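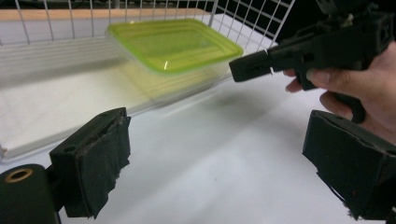
20 November 2024

Dye bench, madder trials again. I finally got the alum sorted out, so this entry is mostly about that, plus the bit about the water that I keep promising Orathai I'll write down properly.

Started with the Timmermans wool, the 2-ply, in 60 gram skeins. Scoured them last night in the big pot with a squirt of the plain soap and left them in the water to cool. Don't lift them out while it's steaming, Donal! The ones he did in August came out like a bath mat and we are still finding uses for them (pot holders, mainly).

Mordant was alum at 17 percent of the dry weight of wool. I had been going lower all fall and kept getting that washed-out peach, which is pretty enough but isn't what Remedios wants for the border of the Mornbridge rug. She wants brick. She has a chip of actual brick on the windowsill that she holds up against everything I bring her, and so far I have lost every time.

So: alum dissolved in hot water first, then into the pot, skeins in damp, brought up slowly over an hour and held just under a simmer. I squeezed them out and put them straight in the madder without drying. Gearóid thinks they take better if you let them sit wrapped in a towel for a few days and he may well be right, but I wanted to see a color today.

Now the water. We're on the tap here and it's hard, you can see it in the kettle. Madder likes that, it pushes toward the true reds. What I did wrong last time was use the rainwater from the barrel for everything because it seemed more respectable — and that's where the orange came from, I'm nearly certain. Tap for madder, rainwater for cochineal. I've put it on the cupboard door in marker so I can't forget it again.
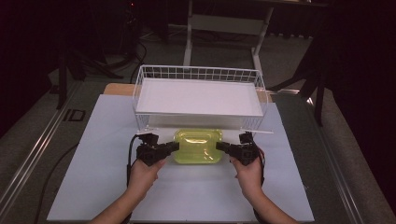
The other thing is heat. I let lot 521 get away from me while I was on the phone with Yavuz about the loom bench and it went brown. Not a terrible brown! Sort of a strong tea. But once madder gets too hot the browns come out and there's no getting them back in the box. I kept today's pot well below that, with the thermometer clipped to the side and me standing next to it like a fool with my sandwich.

Results, still damp, so don't quote me:

Skein A, tap water, first bath: a deep warm red, a touch to the brown side. Best yet.
Skein B, tap water, second bath: coral. Orathai has already asked for it.
Skein C, rainwater, first bath: orange, as expected. At least that settles it.
Skein D, tap water with a spoon of chalk: darker than A, a little streaky near the tie. I tied it too tight, my own fault.

D is the one I'd show Remedios, once it's dry and rinsed until the water stops running pink. I used looser figure-eight ties on the others and they're even all the way through, so do that from now on.

The Vevik madder is almost gone. There's enough in the jar for one more bath this size. Orathai says the Trukavico root is cheaper but comes in big pieces and has to be chopped and soaked overnight, and I don't mind that if somebody else does the chopping. Gearóid, this is me asking nicely.

Leftover bath is in the lidded bucket under the sink, please don't dump it. I want to try a bit of iron in it and see if there's a plum in there somewhere.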